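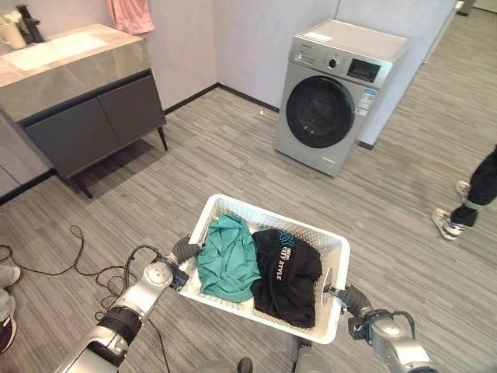
Launderette to stay open after rent deal agreed

Saturday, February 22, 2025

A launderette that was due to close at the end of next month will stay open after its owner agreed a new lease with the landlord.

The Fletar Road launderette, run by Polyxeni Kontogiannis, had been told last autumn that its rent would rise when the old lease ran out. Mrs Kontogiannis said at the time that she could not pay the new figure and put a closing notice in the window.

Karagiannis Estates, which owns the parade, has now offered a lease of three years at the present rent. A further review will take place when it ends.

"I had already started ringing people about selling the dryers," said Mrs Kontogiannis. "They phoned on the Tuesday and asked me to come in. I signed it there and then."

The launderette is the last one on the east side of town. The next nearest is at Skilimell, a bus ride away with a change at the station, and it shuts at lunchtime on Sundays.

A petition to keep the shop open was signed by 1000 people and handed to the landlord in January. Many of those who signed live in the flats behind the parade, where the kitchens are too small for a washing machine and the shared drying room has been locked since a leak.

One customer, who has used the launderette for 20 years, said she would have had to take her bedding on the bus. "You can do smalls in the sink but you can't do a double duvet," she said. "My daughter offered, but she's over in Curnimetti and she's got four of them to wash for as it is."

A spokesman for Karagiannis Estates said the company had looked again at the rents on the parade after two units stayed empty over the winter. He said the other tenants would be written to separately and would not say whether they would be offered the same terms.

The butcher's and the key cutter's both have leases that run out this year. The key cutter said he had not heard anything yet.

Under the new lease the landlord will repair the flat roof at the rear of the building, where water has been coming in above the boiler cupboard. Mrs Kontogiannis will pay for new flooring and for the front door, which sticks in wet weather. The roof work is planned for May and the launderette is expected to shut for 3 days while it is done. Dates will be put up in the window.

Prices will go up slightly from next month. A standard wash will cost 20p more and a service wash 50p more. The drying price will stay as it is. Mrs Kontogiannis said the increase was to cover electricity and had been decided before the lease was settled.

Service washes left before 10am will still be ready the same day, except on Sundays. Bags that have not been collected are being kept in the back room, and customers who took theirs elsewhere because of the closing notice can ask for any unused wash tokens to be swapped for new ones.

Opening hours are 7am to 8pm on weekdays and 8am to 6pm at weekends, with the last wash an hour before closing.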